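Evening Tidier Wanted, Part Time — Lis Shared Studios

We rent desks and small rooms to people who make things, and people who make things also make trash. We need someone to come in after they leave and put the place back the way the brochure says it looks. The job is 12 hours a week, starting in July, and the glamour is limited.

Much of it happens at about knee height. Each corner has its own small can and its own ideas about what belongs in it.
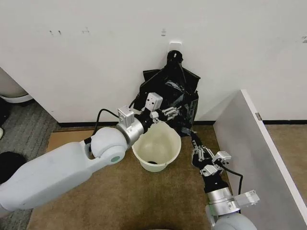 What You'll Do

Empty the small white bins and put fresh black bags in them, pulled properly over the rim so they don't slide to the bottom at the first apple core. Spare bags go on the white adhesive hook on the wall. Please don't hang anything heavier there — coats have been tried.

Flatten cardboard and carry it out. Vacuum the brown carpet, including the strip along the black baseboard, where staples go to retire. Wipe down the shared counter and put sponges back at the sink. 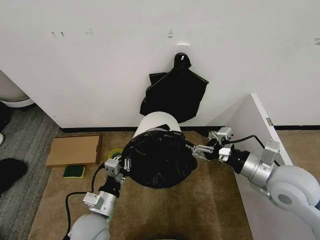
You'll also be the one who notices when we're low on bags. Areeba Cheema does the ordering and would like to hear about it before the last one, having heard about it after the last one for over two years.

You should be comfortable bending, kneeling and working alone. Experience is nice. A firm opinion on how to tie a bag is nicer. You'll get a key, paid training with Younes Radwan and a shelf of your own in the supply closet.

To apply, send a few lines about yourself to Younes at the front desk, Room 36, or leave a note in the mail slot. No cover letter, please. We'd only have to recycle it.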